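Semcombe Cleans Out Its Garages, All at Once

05/05/2020
By Chrysanthi Tsakiris

The line for the Semcombe transfer station reached the Brevura Road traffic light again on Saturday morning, and the people in it had plenty of time to look at each other's garbage.

Near the front was a pickup with three exercise bikes in the bed. Behind it came a station wagon with a plastic Christmas tree poking out of the tailgate, then a minivan filled to the roof with what its driver described as "cables, mostly." Farther back, past the car wash, a couple in a sedan appeared to be having a serious talk about a fondue set.

The town has been at home for a while now, and it has found the garage.

According to figures the public works department posted Monday, the transfer station took in 3,176 vehicles in April. In December, normally the busiest month because of all the boxes and dead string lights, it took in 2,122. April is not usually a month the department thinks much about. The staff schedule for it was drawn up in January and included several people's vacations, which have been put off along with everyone else's.

"We thought it would be brush," said Efthymia Stamatopoulos, who runs the station and has spent most of the last four weeks in a folding chair beside the scale house, pointing. "You get a windy spring, you get brush. I had a whole plan for the brush."

The brush area is nearly empty. The plan has been reworked.

Starting next Monday, residents will need an appointment to drop off anything larger than a kitchen trash bag. The town will release 273 slots a week, by phone only, beginning at 8 a.m. each Friday. Households are limited to 2 slots a month. Stickers will be checked at the gate, and last year's sticker will be honored through the end of June. The sticker from the year before that, which is a slightly different green, will not be honored, and Stamatopoulos would like it known that she can tell.

Regular curbside pickup is not affected. Mattresses still cost extra. Paint is still not accepted, and this includes paint that has been hidden inside a cooler.

The swap shed, where residents leave usable things for other residents to take, has been closed since March and will stay closed. This has been a hard blow to the swap shed regulars, a small and watchful group who used to arrive before the gate opened and could clear a table of lamps in under a minute. It has also meant that items which would have gone around town once or twice more are now going straight into the bulky pile. The bread machines alone have formed a sort of foothill.

Stamatopoulos said she is often asked whether anything valuable has turned up. There was a cello, which its owner came back for the same afternoon, looking as though there had been a phone call. There was a box of bowling trophies, all for second place. Otherwise it has been things people bought in order to become a different sort of person, she said, along with patio umbrellas.

What happens to all the empty space at home is another matter.

At Bélanger Hardware on Center Street, where orders are being taken by phone and left on a bench out front, the run on garage supplies started the second week of April. Shelf brackets went first. Then it was clear storage bins, then wall hooks, and then for a few days there was a run on label makers that the store could not explain and did not fight. Pegboard is now limited to two sheets per order. The store's answering machine says so twice.

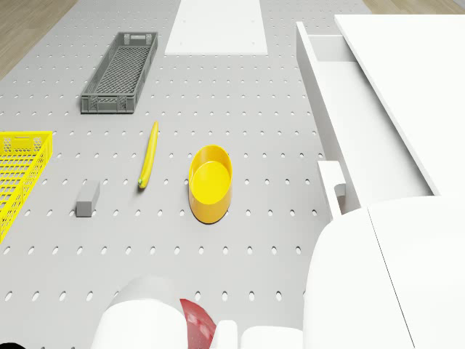

A computer rendering of a pegboard surface with a flat white panel lying on it.

The usual pattern, according to people who answer the phone there, is that a customer calls on Monday for a few hooks. On Wednesday the same customer calls for more hooks. By the weekend there is a drawing, and the customer would like to describe the drawing over the phone.

Some residents have skipped hooks altogether and gone for the Flirkus, a ceiling-mounted rack that cranks up and down and promises, on its box, to give you back your floor. The store sold out in a week. A number of callers have since asked if someone could come over and look at theirs, and the store has had to say that it is not making house calls at present, and that they should probably move the car.

The fire department has weighed in too. In a notice sent out last week with the water bills, it reminded residents that gasoline cans should be kept away from the water heater, that old propane tanks should not be put out on the curb with a sign reading "free," and that a garage door should be able to open all the way. The department also asked people to stop burning cardboard in their backyards. There were several calls about smoke on Alder Court over a single afternoon, and each turned out to be from a different neighbor reporting the neighbor before.

Not everyone approves of the cleanup. A letter to the select board, read into the record at last week's remote meeting, asked why the town should spend overtime money so that people could throw away their treadmills. The letter ran to four pages and proposed that everyone simply keep their belongings until the fall. The board thanked the writer. One member, who had forgotten to mute, could be heard dragging something heavy across a concrete floor.

The overtime itself is modest so far. The department has added one attendant on Saturdays and extended closing time by an hour, to 4 p.m., and says it can cover both from money set aside for a spring open house that is not going to be held. If the lines keep up into June, it will have to come back and ask for more. The contract with the company that hauls away the bulky pile also allows for a fixed number of trips a year, and April used up a good share of them. The town is in talks about that. Both sides describe the talks as friendly, in the tone people use when a price has been mentioned.

Stamatopoulos expects the appointments to help with the traffic, if not with the volume. She has asked that people tie down their loads, stay in their vehicles until waved forward, and decide before they arrive whether they really want to part with an item. Last Saturday one man reached the edge of the bulky pile with a rocking chair, stood there for several minutes, and put it back in his trunk. The line behind him did not applaud.

She has not cleaned out her own garage. She said she knows exactly what's in it and where it would have to go.

Appointments for the week of May 11 can be made starting this Friday at the public works office number printed on the back of the sticker. Residents who can no longer read the back of the sticker may call the town clerk. The transfer station is closed Sundays and Wednesdays, and the gate is locked on those days, and leaving a sofa against it counts as dumping.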